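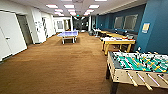 **pingpong table on carpet, keep or move?**

**cmhiebert**
ok so the rec room. Board wants to know if the ping pong table stays on the carpet or goes to the Thibodeaux building, they have hard floor. I say stays. Need opinions by August 12, 2023 pls
– Colleen Hiebert

**lobshot_331**
stays. brown carpet hides everything and its easier on the knees

**maelle_s**
Disagree. Footing is awful on carpet, you cant slide. Played almost 18 years on hard floor, moved to this one in March and my shoe grabs every time I go wide. Move it.

**lobshot_331**
buy different shoes??

**maelle_s**
have different shoes. Same thing

**handus_fan**
lighting is the real plus tho. All those ceiling panels, no dark spots over the table. Thibodeaux has 2 bulbs and a prayer

**cmhiebert**
^ this. also plenty of open floor, long room. Over there you back into the radiator

**dropserve254**
can we talk about the side tables instead. Stuff piles up on the wood one by the blue wall and I never have anywhere to put my paddle. Clear that off first, then argue about moving things

**maelle_s**
fine w/ that. Still want hard floor. What about a sports mat under it? Steleck sells rolls

**lobshot_331**
mat on carpet will bunch up, tried it at my brothers place. Rolled my ankle

**dropserve254**
depends on teh carpet. Low pile is ok if you tape the edges

**cmhiebert**
will ask about the mat. Table stays put till then. Maelle can you get me a price

**maelle_s**
ya tonight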